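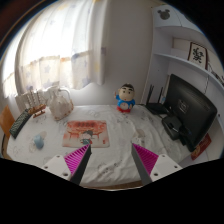
Version 2, page 1 of 5

# Kellar Tabletop Demos

Search this repository Search Clear

Kellar is a set of hand-made demonstrations for teaching a robot arm small tabletop jobs. A person holds a two-finger gripper, does the job with it, and the camera on the gripper records the view. The arm does not take part in the recording. This card covers release 2, dated October 8, 2024. It replaces the release put out in June, which had faults in the opening width values and should not be used for training.

The work is kept by the Beltitcombe manipulation group. The conversion scripts are in a separate repository called Nuvari, and you will need them if you want the data in anything other than our own layout.

## What is in it

There are some 2,000 episodes, recorded in 127 sessions. An episode is one attempt at one job, from the moment the operator starts the recording to the moment they stop it. A session is one operator working at one table without moving the furniture.

Each episode folder holds:

- `video.mp4`, the round wide-angle view from the gripper
- `pose.csv`, the gripper position and rotation for each video frame
- `width.csv`, the opening between the fingers
- `task.txt`, one line of plain English saying what was asked for
- `notes.txt`, only if the operator wrote something

The tasks are grouped under 5 headings: pick and place, push, turn, stack, and lay flat. The last group is the smallest and the hardest. It is mostly flat things such as mats and cards, where a finger has to get under an edge.

## Where it was recorded

Most sessions were done in homes, on tables people use every day. We asked operators to leave their things where they were. On one table with a wrinkled white cloth, for instance, an illustrated mat shares the space with a cartoon boy figurine, a model ship, a clear pitcher, a keyboard and a black router, and there is a large monitor on the right with its back to the camera. At the upper left is a bright window with a pale curtain. Expect washed-out areas near windows in sessions of this sort. We have not corrected the exposure.

Tablecloths matter more than we thought they would. A crease can look like the edge of a flat object, and printed cloths make it worse. If you are training on the lay flat group, look through the cloth sessions before you decide on your crop.

## The gripper

The fingers have magenta ribbed inserts between light grey brackets and a dark inner strip. They come into the view from the lower left and lower right. The colour is handy if you want to mask the fingers out, and `tools/mask_fingers.py` does this with a simple threshold. It will also pick up pink or red objects that sit close to the fingers, so check the result by eye.

Width is given in metres between the inner faces. Zero means closed with nothing held.

## How to record more

1. Charge the gripper and clear the memory card.
2. Open and close the fingers fully, twice, before the first episode. The width calibration reads this.
3. Hold the gripper over the near side of the table with the fingers open. Wait for the tone.
4. Do the job at an even pace. Keep your other hand away from the table.
5. Open the fingers, draw back, and stop the recording.
6. Write the task line before starting the next episode.

If you drop something, carry on and pick it up again if you can reach it. Put `drop` in the notes. Dropped episodes are kept in the release and can be filtered by that word.

Plain walls give the tracker very little to work with. If the pose jumps, turn so that shelves or other furniture are in view and start the episode again.

## Splits

The split is by session, so a table in the test set is never in the training set. Please do not reshuffle by episode. Results from a reshuffled split cannot be compared with ours.

## Known problems

- Pose drifts in long episodes, mainly in the stack group.
- A few task lines name an object by its colour only.
- Clock times in the Khúc sessions are one hour out. The order of frames is correct.
- The round view has black surroundings, which some loaders crop away along with the fingertips. Set `keep_circle: true`.

## Use and removal

The data is free for research and teaching. It has not been checked for use around people, and a policy trained on it should be run at low speed with a stop button in reach. Recordings made in a home can be taken out at the request of the household. Open an issue with the session number and leave out any names. Removed sessions are listed in `REMOVED.md`, and the numbers are not used again.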